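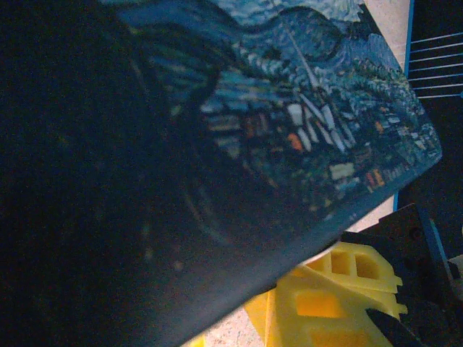 *Fig. 1. Wrist view, flat-object handling. Cover with a Starry Night print, held close to the camera.*

## Unit 4: Rules for handling flat objects

Course notes by Nneka Obi. Lab sections are run by Samah Abou Zeid.

Books, folders and trays cause more trouble at the wrist camera than small parts do. In Fig. 1 the cover takes up most of the view, and its left side is nearly black. You can still make out the steeple and the village houses, but very little of the table. Any rule that depends on the wrist view has to allow for this.

### Before the run

- Walk the work area and remove anything the task does not call for. Items that stay, like racks and bins, go on the setup sheet.
- Check the light at the wrist camera with the object in the gripper. Checking with an empty gripper does not count.
- Set the speed limit to 325 mm/s. The limit stays on for the whole session, including resets.
- Agree on who holds the stop button. That person does nothing else.

### During the run

1. Keep hands outside the marked line while the arm has power.
2. If the object blocks the wrist view, steer by the fixed camera. Do not guess where the table is.
3. Approach racks and wire shelves slowly. Thin wires are easy to miss against a dark background.
4. A dropped object ends the attempt. Stop the arm, then pick it up.
5. Do not regrip by pushing the object against something else on the table.

### Logging

Every attempt gets a line in the log, good or bad. Write the object name, the grip used and the reason for any stop. "Failed" alone is not a reason. The Nillum log set has 1,945 attempts, and 279 of them can't be used for the stop study for lack of a written reason.

Keep the wrist video even when it is dark. Mark the attempt "view blocked" and leave the brightness as recorded.

### Reading and work for next time

Read the Tasico cell rules, section 16, on shared work areas. Compare its stop rule with rule 4 in these notes and write one page on which you would use for a book and which for a glass tray. Bring a filled-in setup sheet to lab. Sheets without the stop button holder's name will be handed back.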